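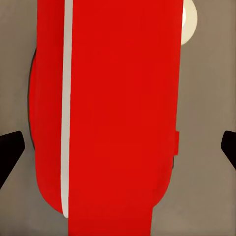
Parviz Taheri replied to my last post asking why a sim run needs a safety checklist at all, when the worst a simulated arm can hurt is your frame rate. Fair question! I started typing an answer and it got long, so have a thread.

1/ Short version: the habits you build in sim walk right over to the real cell with you. I've watched people spend 2 months ignoring force limits in simulation and then stand next to actual hardware wondering why it squeezes so hard. The arm is doing what they taught it.

2/ Our sim rules live in a doc called Bakke (named after the meeting room, don't ask) and there are 26 of them. That's too many. I'd keep maybe half. These are the ones I'd fight for.

3/ Same limits file for sim and real. One file. Not a copy, not "basically the same numbers." Ours is called Lunis and both sides read from it. If you want a higher gripper force in sim you have to raise it for the real arm too, and then you have to explain yourself to Hjørdis Lie. Very few people want to explain themselves to Hjørdis.

4/ Check clearance on both sides before you close. Look at that wrist view up top — one finger left, one finger right, gray showing between each of them and the red thing. I want that gap written into the approach check as a number, per side, and I want the run to stop if either side is under it. Eyeballing the wrist camera doesn't count as a check.

5/ Also look at what's BEHIND the target. There's a bit of something cream-colored peeking out past the red in that same view. If your collision list only has the object you're picking, your planner thinks the rest of the world is air. Everything in the workspace goes on the list, including stuff you never plan to touch.

6/ Log the failed runs. All of them, with the seed. We had one batch where the success rate looked amazing and it was because the script quietly threw out every timeout. 44 runs gone. I was so mad, and it was my script.

7/ Label your renders!! Put "simulated" in the caption of any figure that leaves the team. Eskil Magnusson got a very excited email from a customer in June who thought they were looking at our finished cell. That was a fun phone call for Eskil.

8/ Randomize, but write down the ranges. "We varied the lighting" tells me nothing. Varied it from what to what? Same for friction, same for object pose. If I can't rerun it, I can't sign it off.

9/ And a sim pass is not a sign-off for the real cell. It gets you permission to start the slow-speed tests with a person at the stop button. I've had this argument 3 times this year and I'll happily have it again.

10/ Someone will ask if this slows us down. Yeah, a little, mostly in the first week of a project. After that the checks run by themselves and you forget they're there until one goes off at 4 pm when you wanted to leave.

11/ Parviz, back to you — I do agree the paperwork could be lighter. Cường Lã is trimming the doc right now and wants suggestions, so send him the rules you hate most. Please don't send "all of them," he already got that one from Vidar.

Recent posts
Does your e-stop test include the stop on the pendant?
Gastimel gripper pads, one year in
Reading a risk assessment without falling asleep
Itemton meetup notes: who owns the limits file?
My favorite bad variable names in robot code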